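Clearing the shelf: Mirjana Radonjić on the things we keep under the sink
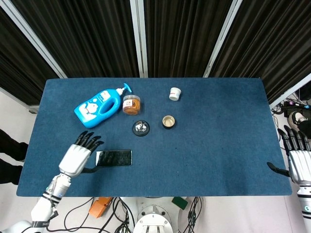
Words: Jasmina Spahić
13 Aug 2025

Mirjana Radonjić starts with the cupboard under the kitchen sink. She has gone into other people's houses in Skirbridge and the villages along the river for 13 years, helping them sort what they own, and she says the order she works in has hardly changed.

"Everybody wants to begin with the wardrobe or the loft," she says. "I tell them no. Clothes have feelings attached and the loft is too big. Under the sink you've got bottles. You can decide about a bottle."

We met at her house in Olotside, where she lives with her husband and a very old dog. Her own cupboard had washing-up liquid, a box of dishwasher salt, a scrubbing brush and a folded cloth in it. She opened it without my asking.

"People always want to look," she says. "So look."

Radonjić worked in the stores of a hospital laundry before she went out on her own. She dealt with stock: what came in, what went out, what was left on the shelf past its date. When the laundry closed she took a part-time job with Potgieter, a small house clearance firm, and spent two years emptying the homes of people who had died or gone into care.

"You learn what a house is made of," she says. "There would be good furniture, and photographs, and then there would be 20 half-used bottles of something. Shampoo, floor cleaner, hand soap. Every house. Rich or poor made no difference to that."

The families were usually tired by then and wanted it all gone. She found the work sad and the waste hard to take, and began to think it would be better to help people while they were still living in the place. Her first customer was a neighbour of her sister. The second was the neighbour's mother.

Her method is plain. She takes everything out of one cupboard and puts it on a table, with a cloth down first if it is a good one. Things of the same kind go together. Then the owner picks up each thing and says out loud when they last used it.

"Out loud matters," she says. "In your head you can say anything. When you have to say to another person, I last used this when my son was at primary school, and your son is a plumber now, you hear it."

She does not throw anything away herself. That is a rule she brought with her from Potgieter, where a colleague once put out a biscuit tin that turned out to have a wedding ring in it. The tin was got back from the van, but she still thinks of it.

Pump bottles, she says, are the worst offenders in most homes. There is always a little left at the bottom that the tube will not reach, and people buy a new one and keep the old one for the last inch. She tells them to take the top off, stand the bottle upside down in a mug overnight and use it up the next day. If it still has not been used after a week, it can go.

Jars are different, and she is softer on them. "A jar with a lid that fits is worth having. But know what's in it." Early on she opened one in a customer's larder which the family had taken for brown sugar, and it was plant feed. Since then she has carried a roll of white tape and a pen in her coat pocket. Every jar gets the name of what is in it and the month it was filled.

I asked whether she thought the fashion for decanting everything had made matters better or worse. She took a while over this.

"Worse for cleaning things. Leave those in what they came in. The instructions are on the back, and if a child drinks it you need to know what it was. For food, fine, if you enjoy it. But I've been in kitchens with forty matching jars and the packets still in the cupboard behind, because it didn't all fit. Then you have two lots to look after."

She is doubtful about storage products in general. A customer in Tirkska had spent £506 on boxes and drawer dividers before ringing her, and most of them were still in their wrapping in the spare room. They sent nearly all of it back.

"She was cross with me for a bit," Radonjić says. "But there wasn't anything to put in them once we'd finished."

Most of her customers now are in their sixties and seventies and are thinking of a smaller place. She sees each of them for a morning at a time, never a full day. After three hours, she says, people stop choosing and start agreeing, and they ring up a week later wanting things back.

She has had failures. One man asked her to help with his garage and then argued for every item in it, including a kettle with no base. She went four times. On the last visit he made her lunch and they talked about bowls, and she did not send a bill for it.

"He didn't want it cleared. He wanted somebody to see what he had," she says. "That's all right. I should have noticed sooner."

Couples can be difficult for another reason. Each is keen to be rid of what belongs to the other. She asks them to do separate cupboards on separate days, and to stay out of the room when it is not their turn. Her own husband keeps a shed that she has not been inside since May – she says this is the reason they are still married.

What she would like is for people to do a little more often, and to stop treating it as a big event. One shelf, on a wet afternoon, with the radio on. Half-full bottles get used before new ones are opened. Anything unopened and in date can go to a neighbour or the food bank, and she suggests ringing first to ask what they can take.

She is cutting down her hours this autumn. Her knees are not good and she no longer does lofts at all, or anything that means getting to the back of a corner unit. A niece has started coming with her on some jobs and is, she says, quicker than she is, though she talks more.

As I was leaving she asked what was under my own sink. I said I would have to check. She tore a strip of the white tape off the roll, wrote her phone number on it and stuck it to the cover of my notebook.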